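Simulation Section: October Report
By Halyna Zakharchenko
October

The simulation section of the Fedoruk robotics club has moved its two-arm work into the red cabin room. The room file came from Florian Auer, who built it in the spring for a navigation exercise and left the furniture in. Practice runs are on the Monday session, after the wiring group has finished with the big monitor.

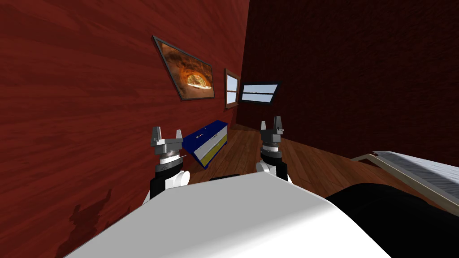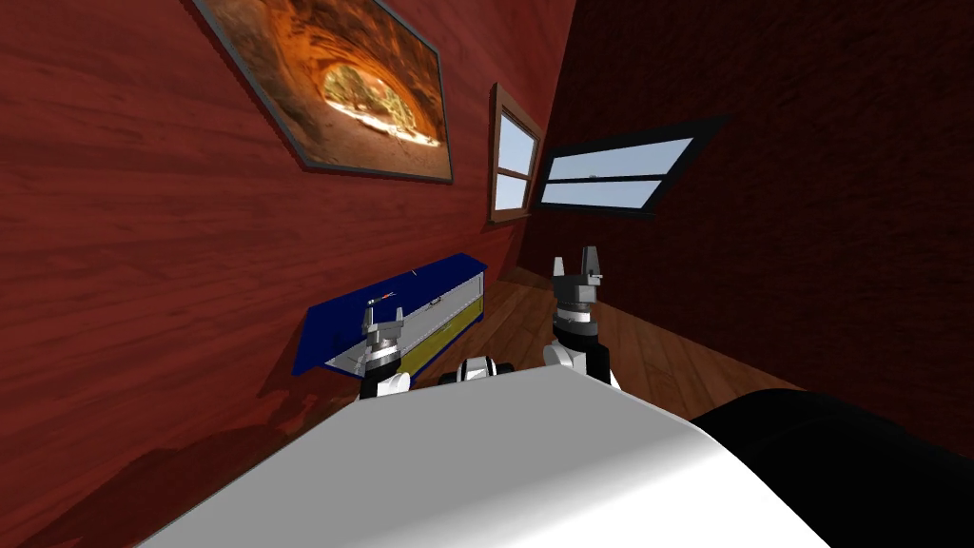 Two renders from the red cabin room, both grippers pointing upward in each.

The task for this term is called Godbridge. The robot starts in front of the blue-topped cabinet and has to bring both arms to a ready position, pick a block from the top surface, pass it from one gripper to the other, and set it down on the floor to the right. A run counts only if the block never touches the wall and neither arm trips the contact limit. Time is recorded but does not affect the score until the second half of the term.

Khrystyna-Mariia Nechyporuk wrote the scoring script. It reads the joint log and the contact log and writes one line per run: start condition, end condition, number of contacts, largest contact force, and a pass or fail. The full log goes in the team folder. Please do not edit the score file by hand, even to fix a team name. Send her the correction and she will rerun it.

The batch finished last session was 323 runs, spread over four teams. Of these, 61 passed. Most of the failures came at the handover. The giving gripper opened before the taking gripper had reached its closing force, and the block dropped between the arms. Team Virkby reduced this by adding a hold of 24 simulation steps after the second gripper closes. The hold costs time and will have to be shortened later, but for now it is the setting in the shared configuration.

The next largest group of failures was in the approach. Several controllers planned the left arm straight at the cabinet and clipped the front edge with the wrist. The collision shape for the wrist is a plain cylinder and is slightly larger than the visible model, so a path that looks clear on screen can still register a contact. Turn on the collision overlay before reporting a bug in the contact log. Ihor Maksymiv has checked the cylinder against the drawing and it will stay as it is.

A note on the camera. The default view is fixed to the robot and tilts with it, and new members have been writing code that assumes the floor is level in the image. It is not. Use the transform in the room file to get from camera coordinates to floor coordinates. The first worksheet has the matrix written out, with the sign error in row two now corrected. Anyone who printed the old copy should throw it away.

Room textures are drawn from a list at reset – wall pictures and cabinet colors included – and detectors tuned on a single set have done badly on the rest. The list can be frozen with the seed option while you are debugging. Scored runs use the open list.

Training time on the club machine is now booked in advance. Dotoseck, the job scheduler Aníbal Sequeira set up over the summer, ends any job at 3,790 episodes and saves the last checkpoint. To continue, submit again from that checkpoint. Jobs started outside the scheduler will be stopped without warning.

Teams should send in their handover code before the next Monday session. Include the configuration file and the seed. Controllers that need an extra library should list it in the first line of the readme, with the version.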